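Prosero Countertop Water Unit
Set-up Guide, Section 4: First Filling, Rinsing and Daily Use

Please read this section to the end before you connect the power. The steps are the same for the kitchen model and the office model. Where there is a difference, it is written in the step.

4.1 Choosing the place

1. Put the unit on a flat and strong surface. The full unit is heavy, and a light folding table is not suitable.

2. Leave a hand's width of free space behind the unit and on both sides. The warm air must be able to leave from the back.

3. Keep the unit away from the stove, from direct sun and from the edge of the sink.

4. Check that the power cord reaches the wall outlet without pulling. Do not use an extension cord or a power board.

Caution: Do not place the unit where a small child can reach the outlet for hot water. The child lock helps, but an adult must still be near.

4.2 Filling the tank

5. Lift the lid of the tank with two hands and put it aside on a clean towel.

6. Rinse the tank with cold tap water and pour the water out. Do not use soap inside the tank. The taste of soap stays for many days.

7. Fill with cold drinking water up to the upper line. Never fill with warm water, sparkling water, milk or juice.

8. Close the lid. You should hear one click at each side. If you hear only one click, open the lid and close it again.

Note: If your home has a water softener, use a tap which is not connected to it. Softened water can have a salty taste, and the filter does not remove the salt.

4.3 The first rinse

A new filter holds some fine carbon dust. The first water can look grey. It is not dangerous but it is not pleasant to drink, so we rinse it out.

9. Plug in the unit and wait until the lights stop blinking.

10. Put a jar or a large cup under the outlet. It must be able to stand by itself, and its mouth must be wider than the stream.

11. Choose room temperature water and let out 431 mL. Throw this water away or give it to your plants.

12. Repeat until three jars in a row are clear. Look at the water against a white surface in good light, as the dust is difficult to see against a dark counter.

A jar with a mark on the outside makes the measuring easier. Coloured tape is enough. Put the tape on when the glass is dry, and check the level with your eye at the same height as the water, not from above.

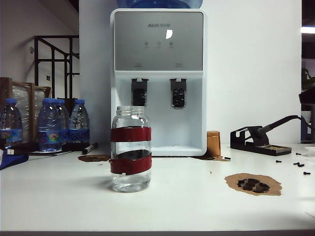

4.4 Setting the temperature

13. Touch the temperature button one time for room temperature, two times for warm and three times for hot. The light shows your choice.

14. To take hot water, first hold the child lock for three seconds. The lock returns by itself after 20 seconds.

15. Wait until the stream has stopped fully before you take the cup away. A few drops can come after.

Caution: Do not take hot water into a thin glass, or into a glass which comes from the refrigerator. The glass can crack. Use a ceramic mug or a cup made for hot drinks.

Note: On the office model the warm setting is turned off at the factory. To turn it on, hold the temperature button for ten seconds. The unit gives two short sounds.

4.5 Changing the filter

One Pascu filter is good for 669 litres. In a home of two persons this is normally many months, but in an office it goes much faster. When the filter light becomes orange, please order a new one. When it becomes red, change it on the same day.

16. Pull out the plug. If you used hot water, leave the unit to cool for one hour.

17. Turn the old filter to the left and pull it down. Some water will come out, so keep a cloth ready.

18. Take the cap off the new filter. Wet the rubber ring with clean water. Do not use cooking oil on the ring.

19. Push the filter up and turn it to the right until it stops.

20. Plug in and do the first rinse again, from step 9 to step 12.

4.6 If something is not right

The water comes very slowly. Check the tank level first. If the tank is full, the filter may have air inside. Take it out and put it in again.

The unit makes a humming sound. A low hum during heating is normal. A loud hum with no heating is not normal, and you should pull out the plug and write to us.

The water has a plastic taste. Empty the tank, fill it with fresh water and let out two full jars. If the unit was not used for more than three days, do this also.

White flakes in hot water. This is lime from your tap water. See Section 6 for cleaning with citric acid.

For spare parts, write to Brarnano Home Service, Box 1290, Sosalthorpe. Please include the serial number from the label under the unit.

Text of this section: Hiba Sayegh. Last checked Saturday, March 12, 2022.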